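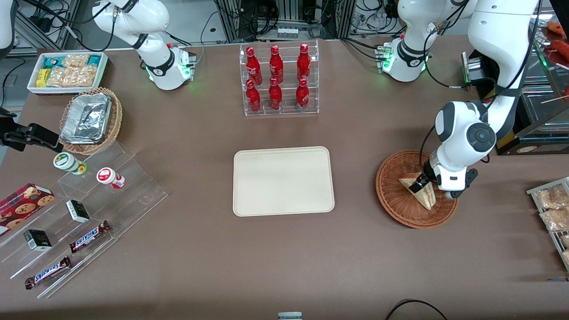 Print this release | E-mail this release

Grerkel Extends Chilled Sandwich Shelf Life Labeling to 807 Stores

RASLEY - Grerkel, a supplier of packaged sandwiches and cold drinks to convenience retailers, will move its full chilled sandwich line to a revised date label beginning in November. The change applies to all 807 stores served from the Rasley and Abou Zeid distribution centers.

The new label prints the pack time and the use-by time on the same line, in type large enough to be read at arm's length. Existing labels carry the use-by date on the front and the pack time on the base of the carton. Store staff currently have to lift each pack to confirm stock order, and packs are sometimes returned to the shelf out of sequence.

Grerkel tested the revised label in 25 stores over 11 weeks. Test stores received the same product range and delivery schedule as before. Sandwiches discarded past their use-by time fell in 80 percent of the test stores. The remaining stores reported no change. Recipes, storage temperature and permitted shelf life were not altered during the test and will stay the same after the rollout.

Labels will be printed on the Buton line, which was installed at the Rasley plant earlier this year. The line reads a code on each carton before sealing and rejects any pack whose label does not match the day's production order. Cartons remain recyclable - the label stock uses the same adhesive as the current version.

Retailers do not need to change scanners or checkout software. Stores with their own markdown stickers should place them below the date line. A one-page placement guide will ship with the first relabeled delivery to each store, and further copies can be requested through the regular order desk.

Last updated: November, 4:00 p.m.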